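Rules I keep on the wall, and the ones I should

I've been putting off this post since October, mostly because every time I sit down to write about safety and good practice I start sounding like a laminated poster. But a reader (hi, Felicidad Macaraeg!) wrote in asking what our house rules are for bin picking with a big arm, and whether we wrote them ourselves or copied them from somewhere. Bit of both! So let me just go through it.

First, the boring legal-ish part. If you run an industrial arm, you should be reading ISO 10218, and if you're in the US you'll also run into R15.06, the American version. They're long and dry and I've fallen asleep on them more than once. Please don't take a blog as a substitute. What I'm writing down are the small local habits that sit underneath all that, the stuff no standard is going to spell out for your particular table.

We're a small shop. Our bin-picking project is called Trarau, after a mountain somebody liked the sound of, and the job is simple to say: take mixed objects out of one bin and put them in the one behind it. The target for each test is 1000 picks, and we've never reached it in one go. The best day so far stopped at 569 and I went home very pleased with myself.

Okay, the bin rules. Mixed bins should be properly mixed. It's so tempting to load it up with nice boxy things that sit flat, and then your numbers look wonderful and mean nothing. We want shiny next to dull, round next to flat, something bumpy, something crinkly. And whoever loads the bin isn't allowed to tidy it afterward. No nudging things away from the walls! Corners are where picks go to die, so the corners stay in the test.

Then there's fixing things down. A bin that shifts a little will quietly ruin your whole afternoon, and you'll blame the vision software for hours (ask me how I know). Clamp the two bins to each other, and put tape on the table wherever something has to go back to the same spot. Tape is cheap. I like blue because it shows up on pale wood and peels off without taking the finish with it.

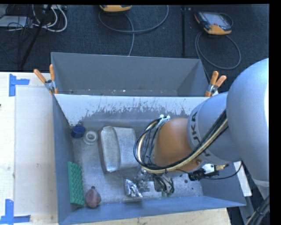

The arm itself

Most of the arguments in our shop have been about this part. We have 6 rules for the arm and I'll only bore you with the ones people push back on.

Hoses get looked over before every run. I don't mean a glance from the doorway, either — go through the arm's range slowly, by hand jog, at reduced speed, and watch the loop at the wrist the whole way. Too tight and it tugs at the connectors, too slack and it finds the rim of the bin. A clip in the right place does wonders. When we moved to the Culteo gripper we had to redo all of it, and I'm still not in love with the result.

The pendant has one person. Whoever's holding it is the only one who moves the robot, and if they need a coffee they say so out loud and the arm stops. We used to be pretty loose about this. Then one evening two of us each thought the other one had it, and nothing bad happened, but I didn't enjoy the drive home.

Nobody reaches into a bin in automatic mode. If the last item is stuck in a corner, tough, stop the cell first. I know it takes longer. I know it's only a can.

Where I'm less sure

Floor cables. Every guide says keep them covered and out of the walking path, and I agree with every guide, and then a test cell grows three new wires overnight. Our current compromise is a cable check at 5 p.m., which works on the days someone remembers it. If you've found a cover that copes with carpet, please tell me, I've tried two and they both curl up.

Logging is the other one. We write down every failed pick with a short reason, and I used to let people type whatever they wanted. We ended up with 96 different ways of saying "it slipped." Now there's a short list to choose from plus a notes box, borrowed from how the folks on the Sarley project do theirs, and the records are so much easier to read.

I'd also like a proper rule for when a bin liner or floor is too scratched up to keep using. At the moment it's down to mood. Kotian, the other half of our shop, has a swap-out schedule, but their bins get a much rougher life than mine and I don't think the numbers carry over.

Felicidad, I hope some of this helps! Send me yours when they're written up, especially if you've got anything on cables.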